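Dustpan and brush set

A dustpan and broom set is a pair of hand tools for clearing dry litter from hard floors. The long-handled form is used standing. 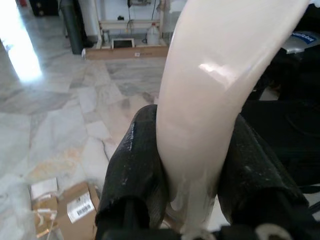 On marble or tile, larger scraps such as cardboard are picked up first, and grit is swept with short strokes.

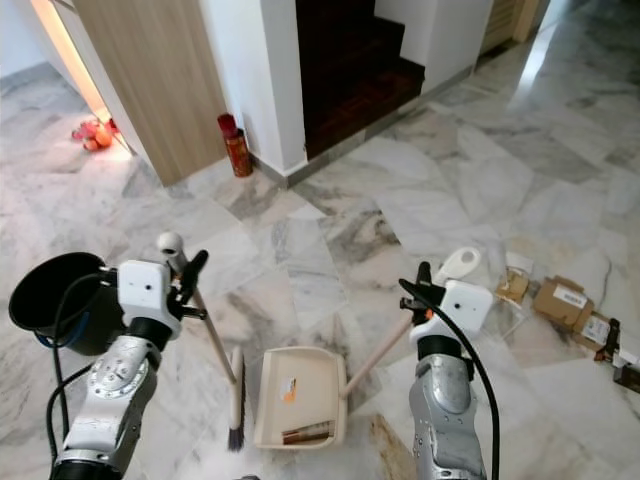 According to one reader in Nerham, soft bristles are kinder to polished stone.

Pans vary in colour and depth. Some models have a comb-like row of teeth along one edge, as on the beige pan beside the black bucket.

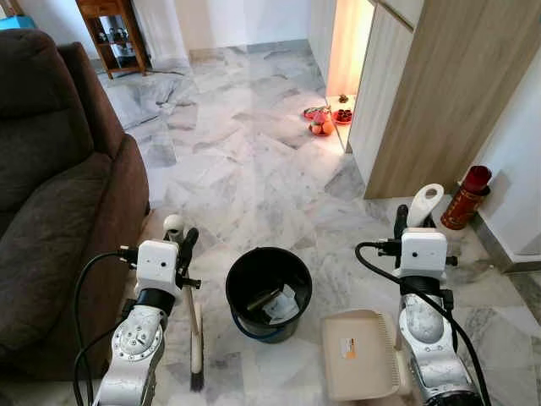
Sweepings go to a bucket or bin. Teeth, where fitted, are meant for pulling hair from the bristles.

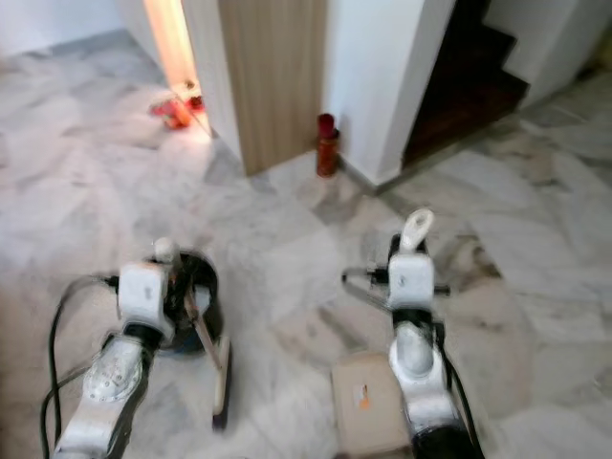

Marble-tiled floor near a doorway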